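Nondine F3 Parallel Gripper -- Slim Finger Set

Home > End Effectors > Electric > Two-Finger

In stock at Bulmont. Ships with mounting plate, cable and a hex key you will lose.

We sell three small electric grippers and people keep asking us which one to buy for board-level work: chips, connectors, memory, anything that costs more than the table it sits on. The makers all say theirs. So Ayantu Negussie on our bench team put the Nondine F3, the Fundier Twin and the Gavrilă G2 on the same arm, with the same wrist camera, and gave them the same chores inside an open server chassis. The F3 is the one she didn't want to give back.

What it's good at

Holding flat, square things by their edges without squeezing them into a new shape. The fingers close evenly, and you can set the force low enough that a processor stays put and nobody winces. The Fundier is stronger and lets you know it at every opportunity. The Gavrilă has the gentlest touch of the lot, but its fingers are wide, and wide fingers in a crowded chassis meet a lot of capacitors.

What it's not good at

Anything round, anything oily, anything heavier than a paperback. If you want to pick up bottles, buy the Fundier and stop reading.

How we tested

Each gripper did 121 pick-and-place cycles with a scrap processor, from a tray to a spot over the socket and back again. We counted a drop as a drop, even when it landed somewhere convenient.

Nondine F3: 3 drops
Gavrilă G2: 8 drops
Fundier Twin: 9 drops, one of them more of a throw

Most of the F3's trouble came early, before Ayantu turned down the closing speed. The factory default seems to have been chosen by somebody in a hurry. Change it first.

Camera notes

A wrist camera earns its keep on this kind of job, but the fingers take up a good share of the bottom of the view whichever gripper you choose. Mount it so you can still see the socket past the part you're holding. Bare metal is the other headache. Ribbed aluminum and shiny heat spreaders throw back every lamp in the building, so lock the exposure before you start and aim your lights off to one side. Small printing on the chip may still come out as mush. Read the part number before you pick it up, the old-fashioned way.

In the box

Gripper body with slim fingers fitted
Mounting plate and screws
Power and data cable
Printed quick start, four languages, all of them brief

Good to know

The F3 talks to the controllers we stock with no adapter. Older controllers may need a firmware update -- ask before you order and Hywel Hughes on the support desk will check your model. He'll also ask what you plan to pick up. Please tell him the truth, as he's the one who handles the returns.

Spare fingers are sold in pairs. Wearing out only the left one is possible, and we've done it, but you still have to buy both.

Returns are accepted on unused grippers in the original packaging. Teeth marks from a heatsink count as use.
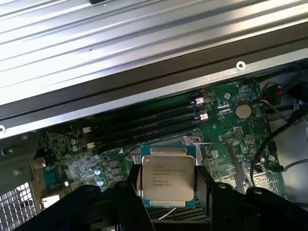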